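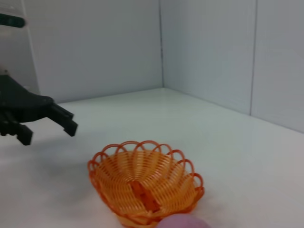 Figure 3. The pale floor used in the second round.

3.2 Floor color and how people judge the size of a room

We had long suspected, from years of chatting with tenants in the Antoniuk building, that a light floor makes a small room feel kinder than it is, and so the second part of our study put that hunch to the test. Each of our 121 participants sat for a while in two rooms of the same size, one with a dark brown floor and one with a white floor like the one in Figure 3, and then told us, in their own words and at their own pace, how big each room felt. Dark objects stand out strongly against so pale a surface, as the figure shows, and several people told us that this was the very thing they noticed first. Ataberk Ekinci sat in on the talks and wrote down the answers by hand.

Most guesses for the white room came out larger, though the spread was wide, and some 50 people gave both rooms the same size. Older tenants leaned toward the brown floor for comfort even when they called it smaller, a point Bohumila Ševčík had raised in her earlier work at Gronus and one we return to in Section 4.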